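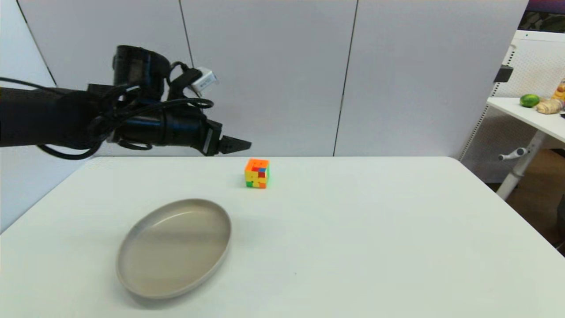
Department of Fashion and Textiles

Writing About Clothes: notes for session 9, the red carpet round-up

I promised I'd type these up properly, so here they are, minus the bit where I lost my place and talked about hats for far too long. If you missed the session, read these first and then have a go at the task at the end.

We started with the question I get asked every September, which is whether a best-dressed list counts as criticism. I think it does, or it can. Somebody has looked at a lot of outfits, picked a few and put them in order, and that's a judgement whether or not they bother to explain it. Most don't bother! Read ten captions in a row and you'll find "stunning" in half of them, and "stunning" tells me nothing about a sleeve.

So, captions. The one I put up on the screen was from Ivone Assunção's piece on the Lundholm film gala. She had a column-shaped green dress to deal with, which is hard, as a plain column doesn't give you much to grab hold of. What she wrote was: "The hem stops 2 centimetres off the floor and stays there, even on the stairs." I love this. You know straight away that the dress has been fitted to those exact shoes, that someone rehearsed the stairs, and that the writer was paying attention to feet when everyone else was looking at the necklace.

Compare it with the line from the Vikix newsletter about the same dress (it was "effortless elegance", I'm sorry to say). A few of you defended it on the grounds that newsletter readers are skimming, and fair enough, they are. But Ivone's sentence isn't any harder to skim. It's only got everyday words in it.

Then menswear, where we got a bit stuck. The trouble with writing about men at these events is that for years the standard was a black dinner jacket, so anyone who turned up in brown velvet got called brave. Please don't call people brave for wearing velvet. Look at the shoulder, look at where the jacket closes, look at how much shirt cuff is showing, and say whether it works on that person. Begoña Pastor's round-ups for Ban are good on this. She gave a whole paragraph to a pair of trousers that puddled over the shoes, said she hated them, and then admitted she'd gone back to the photos three times. That's a proper response, hating something and not being able to leave it alone.

A word on being mean, which took up most of our second hour. My own rule (you can have a different one, but have one) is that I'll be as rude as I like about the clothes and I won't say a word about the body in them. "The bodice is fighting the skirt" is fine. "She can't carry it off" is not fine, and it's lazy too, as it lets the designer and the stylist off the hook. Remember that the celebrity often chose from a rail somebody else filled. If you know who the stylist was, name them in the piece, good or bad.

We finished with length. The Pidivbridge awards special I handed round runs to 1,096 words and covers 20 looks. Once you take off the introduction there isn't much left for each outfit, so every entry needs one thing to say and no more. Go through the handout with a pencil and underline the one thing in each. Where you can't find it, put a cross. I had quite a few crosses, mostly in the middle of the list, which is where writers get tired.

Someone asked at the end about trends and whether you have to mention them. You don't. If three people wear capes, by all means say there were capes. Just don't tell me capes are back, I've been hearing that since I was a student.

For next time: choose one outfit from any red carpet, one you dislike, and write two captions for it. The first should explain the dislike to someone who has never seen the outfit. The second should be written as if you were the person who designed it. Keep both short enough to read out in one breath, and bring a printed copy as we'll be swapping them round the room.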